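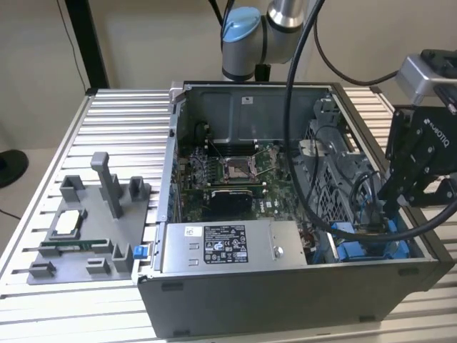 Figure 1. The desktop tower on its side on the workbench, interior exposed.

1. Background

The Perrin Reuse Project is a one-term student project on the repair and reuse of office desktop computers. It was proposed in March and carried out in the teaching laboratory under the department's small projects scheme, with a budget limit of 300 dollars. The present report covers the inspection of the first tower and sets out a procedure for taking such machines apart in an order that leaves the parts fit for further use.

Submitted 2021-05-02

2. Scope

The work was limited to the inside of the case. Monitors, keyboards and software were excluded. The unit is entered in the project register as item 671. Data stored on the drives was outside the scope, and all drives were to be handed to the Grunent Recycling Office for erasure.

3. Work Area

The tower is worked on while lying on its side on a bench of slotted aluminum profiles. In this position the motherboard and the power supply can both be reached from above. The slots in the profiles also accept clamps and fixtures, although small screws can fall into them. A shallow tray for screws is therefore required for each session.

4. Interior Layout

The motherboard lies below a sheet-metal panel along the far side of the case. The CPU socket is empty, with its metal retention frame in place, and there is a bank of memory slots on each side of it. The drives are held in blue carriers, and blue cables run close by. The power supply lies across the front of the case as seen from the working side. Its specification label faces up, so the rating can be copied into the register before the unit is removed.

Blue plastic is used for the drive carriers and for the release tab at the corner of the case. The group adopted this as a starting point for new members, who were asked to find the blue parts before picking up a screwdriver. 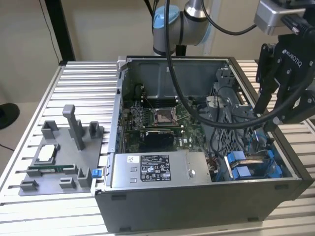 5. Recommended Procedure

Disconnect the unit from power and wait before touching any internal part. Record the power supply label. Unplug the drive cables at both ends and tag them, then take out the drive carriers. Remove the power supply next and the motherboard last. An empty CPU socket must be covered before the board is moved, as the contacts are easily bent.

6. Remaining Work

The procedure has yet to be tried on the Ovach and Jikside towers listed in the register. The tagging sheet will be revised after those two units have been inspected.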